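26 May 2023

Spent most of today on the fan-letter archive for the Wodlow book, and I'm happy to say the end is in sight! Zbigniew Zalewska came by with another box from the Clurnalville theater, mostly postcards sent to the singer Lapointe after that first big tour, and we sat and read far too many of them out loud before getting any real work done. The scanned count stands at 673, with 78 still waiting for a second pass on the handwriting.
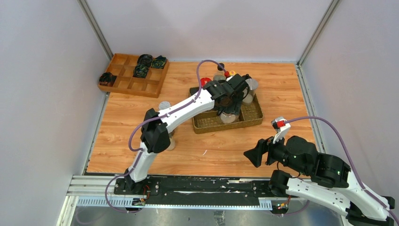
The gossip columns are slower going. I had hoped to match every clipping to a date back in April, but 11 of them have no masthead at all, and two seem to tell the same backstage story with different people in it (my money is on the shorter one). Zbigniew thinks Fosora might have the original pages — I'll write to them tomorrow and ask nicely.

Note to self: order 200 more sleeves, the narrow kind, and put the signed program back in its folder before someone sets a coffee on it.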